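Speaker notes, Thursday session, Romside

Start with the number. Last year 182 girls in the Petham district left school before sixteen. Pause. Most of them could read well and wanted to stay.

Ask the room why they think it happened. Take two or three answers, then move on. Money comes up first, usually. Mention early marriage, care of younger children, and the long walk to Batitz. Don't get drawn into the bus question yet, it comes later.
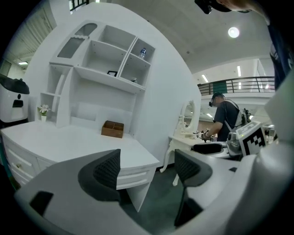 Homework is the part parents can change this week. In the homes Francine Robichaud visited, sons had a set time to study and daughters fitted it in after the washing up. A girl doesn't need much. A white desk with a few drawers and open shelves above it is more than most have, and a corner of the kitchen table will do if she is left alone at it for an hour.

Bus question. The Greenwood fund pays up to 600 a year per girl towards fares. Forms are at the back. Both parents need not sign, one is enough. Say this twice.

Girls already married can come back to school. The head at Batitz has taken 4 since March. Read out the office hours.

Leave ten minutes for questions. If asked about the law on marriage age, pass to Francine.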